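Small Things, Safe Places
The accessories page for members of the Sitwood sewing and mending group

Our November swap table brought in more small pouches than anything else, and several people asked how to look after them. Key cases, card wallets and coin purses get handled every day and rarely get cleaned. Javiera Durán has been repairing bags for members for years and agreed to go over the basics with us.

Start by emptying the pouch completely and turning it upside down over a sheet of paper. Open the snap, hold the flap back and tap the bottom. Lint collects around the opening and in the corners, and it works its way into the stitching if it stays there. A pair of blunt tweezers will get most of it. Do not pull on a fiber that resists, as it may be part of the lining.

Printed canvas should be wiped, not soaked. Use a damp white cloth and go in one direction with the weave. Test the back first. Piping and binding in a different color can bleed when they get too wet, so clean the edges last and blot them right away. 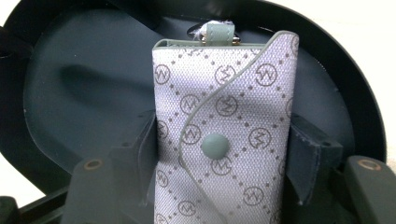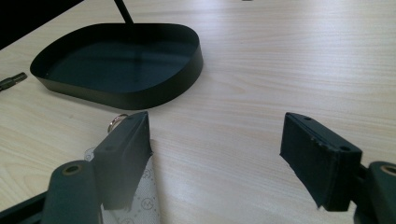 Care and Storage

A snap button needs very little. If it has become stiff, rub a bit of beeswax on the stud and close it a few times. If it has become loose, bring it in. Javiera can reset most snaps in a few minutes, but a torn hole has to be backed with a scrap of fabric before a new snap will hold.

Check the tab and ring next. Pull on the tab with your fingers and look at the stitches where it meets the case. One broken stitch is enough reason to sew it again, especially if you carry keys. Nighat Marwat uses a waxed polyester thread from Norkix for this and says it has held up better than cotton on her own things. There are 2 spools in the group drawer for anyone who wants to try it.

For storage at home, a shallow tray on a table near the door does the job. One with a low rim will keep keys and coins from sliding onto the floor, and you can see everything in it. A smooth dark finish shows dust quickly but wipes clean with a dry cloth. Glue felt under a tray if the table is bare wood, and keep both out of strong sun. Fabric fades faster than people expect, and pale colors can turn yellow.

Demetrius Ruiz-Ortega asked about storing pouches that are not in use. Put a little white tissue inside so the flap keeps its curve, leave the snap open, and lay them flat in a cotton bag. Plastic holds moisture.

The group has now mended almost 1000 items, 139 of them this year. The next repair evening starts at 6:30 p.m. in the back room on Derine Street. Please have your pouch emptied before you arrive, and bring any loose hardware in an envelope with your name on it. Zulema Bravo is keeping the sign-up list.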